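Drawstring bag

A drawstring bag is a soft bag which is closed by pulling one or more cords that run through a channel at its mouth. The channel is usually made by folding the upper edge of the material and sewing it down. Bags of this type are used for coins, shoes, gifts, tea, jewelry, sports clothes and many other goods. In some countries the small forms are called pouches, and the large forms are called sacks.

Construction

The simplest form has a single cord with both ends coming out at the same opening of the channel. When the ends are pulled, the material gathers into folds and the mouth becomes narrow. A knot, a bead or a spring toggle keeps it from opening again.

In the double form, two cords pass through the channel from opposite sides. Each cord goes all the way around and returns to its own side, so the user pulls in two directions and the gathers are more even. This form needs more cord, but it stays closed better without a knot.

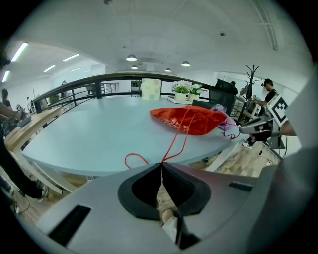 A red drawstring bag with a white pattern.

The width of the channel has a large influence on how the bag works. If it is too narrow, the cord rubs against the cloth and stops. If it is too wide, the cord twists inside and the folds become irregular. The sewing teacher Manuela Guerra recommends in her handbook a channel two times as wide as the cord, and she advises to finish the side openings before the channel is sewn.

Materials

Cotton, linen, silk, felt and leather are the traditional materials. Leather bags are often made from one round piece with holes near the edge, and the cord goes directly through the holes. Today many bags are made of polyester, nylon or thin plastic film. Organza, a stiff and partly transparent cloth, is common for wedding gifts.

Cords may be braided, twisted or cut from flat ribbon. A smooth synthetic cord slides easily, but its knots open easily too. Cotton cord holds a knot well and becomes rough after many washings.

History

Pouches closed with a cord are known from many old cultures, and it is not possible to name one place of origin. In medieval Europe both men and women carried them on the belt, before pockets became a usual part of clothing. In the eighteenth and nineteenth centuries a small decorated form, the reticule, was carried by women in the hand.

Small-scale production

The Workneh workshop, started by Letay Gebremichael and Tekle Birhane, makes cotton bags for coffee sellers. In its first year it sewed 600 bags, and later it reached 2,000 in a year. The cutting is done in layers, and the cords are inserted by hand with a blunt needle. July is the busiest month there, when orders for the autumn markets arrive.

Care

Cloth bags should be washed open, with the cord ends tied together so that they do not slip into the channel. A lost end can be brought back with a safety pin.

See also

Reticule
Sack
Furoshiki

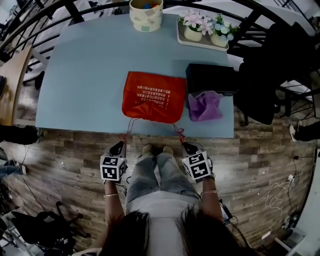 Furoshiki is a square wrapping cloth and has no cord, but it is used for many of the same purposes.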